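Plorkivport – worth driving to Clodville for the Tuesday show?

fretless_in_lewis
They've added a second night at the Skirkum Hall in Clodville. Tickets are 25 dollars. Has anyone seen them since the cellist joined? The last record was 12 tracks and I liked maybe half.

hollowbody
Saw them in December. They opened with the long one off the first album, more than 24 minutes, no vocals. The cello sits where the second guitar used to and the quiet parts are better for it. I'd go.

pedalsteel8
I'd disagree. The cello gets buried as soon as the drums come in. I was near the mixing desk and still couldn't pick it out. It might be fine on headphones.

hollowbody
Which room was that? The Lewis show had bad sound for everyone, including the support.

pedalsteel8
Lewis, yes. Fair point, but I've heard the live recording too and it's the same problem. 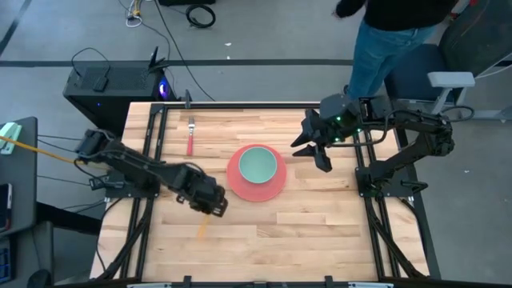
The sleeve colours on the new vinyl are the other thing I'd grumble about. The first pressing was a proper deep red and the repress is a flat coral, same as the plate there, with the lettering in a pale sage green like the bowl on it. Hard to read from across a room. The pressing itself is quiet, no complaints.

fretless_in_lewis
I don't mind the green. Is the repress the same mix?

pedalsteel8
Same mix, side two runs in a different order.

tapehiss
Skirkum Hall has much better sound than Lewis. Stand on the left, upstairs if it's open. Doors are at 8 and they don't run late.

fretless_in_lewis
Thanks. Bought one for the Tuesday.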